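News from the Demonstration Room: Two Red Balls and a Lot of Patience

Since the last newsletter, our small group at Nustby has moved from preparing the tools to recording with them. I promised Sarla Khurana that I would write down how it goes, including the parts where we were slow.

First a few words for the readers who joined recently. In the Pranda project we do not program the movements of the robot arm line by line. A person takes a hand-held gripper in each hand and does the task at the table, the same way every time but never exactly the same. The grippers record how they move and how wide the fingers are open. Later the model is trained on these recordings, and the arm tries the task without us.

The present task is called "balls" on our schedule, because we did not find a better name. There are two red balls, one bigger and one smaller, a clear acrylic box and a cream-colored arch. The person picks up a ball, puts it somewhere else, and opens the fingers. A child would finish this in a few seconds. With the grippers it takes more time, and with a glossy ball it takes more time again. If the two fingers do not come to the ball at the same height, it turns away from you. Then you must go after it, and the recording becomes a lesson in chasing.
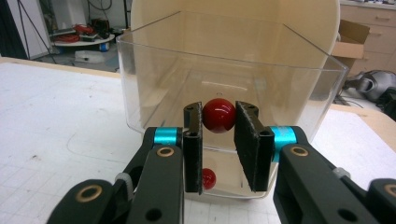 Fingers open on both sides of the ball at the clear box.

The clear box was a suggestion from Bastian Rothe. His opinion is that a box you can see through is a good test, since the walls give reflections and the edges are difficult to find in the camera picture. I was against it in the beginning. I wanted first a plain box, and the clear one when the results are stable. We talked about it for most of one lunch and he won. I must admit that the people who record also learn from it: you begin to look at the rim before you go down, and your hand becomes more quiet.

Some practical remarks for everyone who will record in the coming weeks. Please open the fingers fully before you come near the ball. Several of us have the habit to open them only halfway, and then one pad touches first. Come down slowly, stop for one breath, close. When you let go, wait again before you pull the hand back. These short stops feel unnatural, but in the recordings without them it is hard to say where one part of the task ends and the next begins.

Keep also an eye on the cables when you work with both hands. When the left hand crosses to the right side of the table, its cable follows, and it can push an object which you have just placed with so much care. Lay the cable toward your own body before each start.

The arch is the second half of the task. It has a rounded top and an opening in front, so there are two very different places for a ball: on the top, where it wants to roll, or inside, where you do not see your own fingers so well. For the inside position you hold the gripper more upright and stay low with the tips. Most of the failed recordings come from the inside position — the ball is held well enough, but the hand goes up too early and meets the edge of the arch.

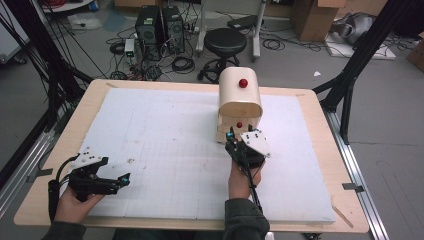 Working at the arch: one ball on top, the smaller one just inside the opening.

Now the numbers, for those who like them. We have 394 recordings of this task, and after checking we keep 295 of them. The others were put aside for different reasons, for example a late start of the recording or a ball that went its own way. Five people have recorded until now. I would be glad to have more, because the model copies our habits very faithfully, and five persons do not have so many different habits. Left-handed colleagues are especially welcome.

The next training run is planned for October. Coughlan will provide the computing time, as in the spring, and our partners at Hesetex have asked to see the arm try the arch task as soon as it can do it with the bigger ball. We have not promised them the smaller one.

If you want to record, the table is free every Thursday after lunch. A session is one hour, with a pause in the middle, and you do not need any experience. Please write your name on the list at the door, or send a short message to Sarla. Long sleeves are fine if they are not too wide at the wrist.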